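Handover

The log for station 8 opened at 6:40 on a Wednesday in May, before the heating came on. The operator entered the task code, the shift and the lot number of the discs. In the remarks field she wrote: left shoulder stiff, will go slow.

Wovach paid by the accepted episode. An episode was accepted if the task finished inside 40 seconds, if neither arm faulted, and if the reviewer in the Plalura office found no hesitation longer than 2 seconds. The reviewer never wrote comments. He returned a pass or a fail and a time stamp, and the operator had learned to infer the rest.

The task was a transfer. Pick one disc from the cloth, set it in the rack, release, withdraw. The leader arms hung from a rail at chest height and the follower arms copied them with a delay too short to feel. The grippers opened when she opened her hands. She had done this for long enough that she reached for her coffee with the same wide, square grip, and set the cup down in two stages, contact and then release.

She ran the first 40 episodes without a fault. The discs were light and tended to slide when a finger touched the cloth before the rim, so the approach had to come in level. The written procedure gave an angle. She had stopped using the angle in her second week and went by the wrist view, waiting until the near edge of the disc passed out of sight behind the base. Then she closed.

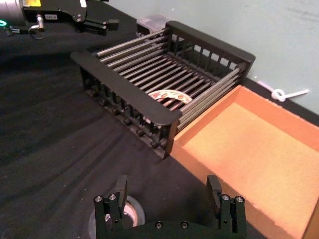
At episode 41 the right arm began its approach before she did.

The lead was small. She saw it in the trace afterward as a gap between two lines that should have lain on top of each other, with the follower in front. During the episode she noticed only that her hands met no work. The disc was lifted, carried and set down, and she had followed it there.

She held the episode open and checked the mode flag. It read MANUAL. She checked the software version against the card taped inside the cabinet door. They matched. She released the leader arms and both followers stopped, as specified.

The fault form offered a list of causes. She read all of it and selected OTHER.

Mosoti, the firm that wrote the controller, answered the ticket within the hour. They asked for the trace, the joint temperatures and the name of the policy loaded on the machine. She replied that no policy was loaded. They asked her to confirm. She photographed the empty slot on the status page and attached it.

While she waited she ran episode 42. The approach came in level. It paused where she would have paused, with the near edge of the disc just out of view, and then it closed. She moved her left arm in the stiff, short arc she had been using since morning. On the trace, the left follower had made the same arc, the same length, ahead of her.

Both episodes passed. The reviewer's time stamps were four minutes apart.

By noon the count stood at 135, the highest entered at any Wovach station, and the shift lead from the Tretham site called to ask what she had changed. She said she had changed nothing. He asked her to write it down anyway, so that the other stations could copy it.

She opened a blank procedure and typed the heading, then the station number, then step one. Hold the arms loosely. She looked at the line for some time and deleted the last word, and then typed it in again.

Across the cabinet the followers were parked with their fingers apart. She put her hands into the grips. In the remarks field, under her own entry from the morning, the cursor was already at the start of a new line.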